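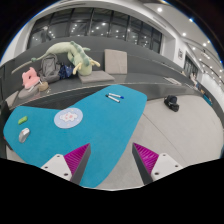 Hand-held gripper recording, good practice

Hand-held gripper recording is a way of collecting examples of handling tasks for robots. A person carries a two-finger gripper with a camera fixed to it and does the task by hand. The recordings are later used to train a robot arm fitted with the same kind of fingers. Good practice in this field covers the tool, the place, the objects and the files.

Background

Early groups wrote their own house rules, and these often did not agree. One site might start a recording with the fingers closed and another with them open, so the files could not be mixed. The Lostville Guide, first issued on 3/28/19, was an attempt to put the common rules in one place. It is a voluntary guide and has no legal force. A revision the following April added the section on public spaces.

Checking the tool

The guide asks for a check before each session. The operator looks at the finger pads for wear, tightens any loose screws on the base plates and wipes the lens. Ridged soft pads are preferred for small household objects, as smooth pads let pens and similar items turn in the grip. Both pads are replaced together, even when only one is worn. Pads of a different color or texture may be used, but the change has to be noted in the session log.

The fingers should be fully open at the start and end of every recording. Both fingertips must stay in view of the camera throughout.

Choosing a place

Recordings may be made in a laboratory, a home or a shared indoor space such as a lobby or lounge. Shared spaces give more varied backgrounds, which is useful for training, but they need more care. The operator should:

get permission from whoever runs the building
keep steps, doorways and walkways clear
put up a notice where people enter
stop recording when a person who has not agreed comes close
keep personal papers and screens out of view

Strong reflections from windows and ceiling lights are allowed. They should not be removed by editing the file.

Objects

Everyday objects are used as they are – markers, computer mice, small blocks, soft toys. Anything sharp, hot or breakable is left out unless the task plan names it. The weight limit for one-handed lifting is 300 grams in the basic class and 600 grams in the extended class. Objects should be laid out again between recordings, and the new layout should differ from the last one.

A mat or tray may be used to mark the work area. The guide does not set a shape for it. Plain surfaces are easier for beginners, and patterned ones are accepted.

Sessions and records

A full session is 100 recordings, with a rest break after every 3 sets. Failed attempts are kept and labeled as failed. The log gives the place, the task, the tool number and the pad type.

Software

Two programs are commonly used with the guide. Grultora checks files for missing video and for fingertips out of view. Mululent handles labels and permission forms. An older log format called Yap is still accepted, though new projects are asked not to use it.

Criticism

Some users find the layout rule slow to follow, and small teams have said that the log repeats details already held in the video file. The weight classes have also been questioned, as they take no account of an object's shape.

See also: Robot end effector; Teleoperation; Data labeling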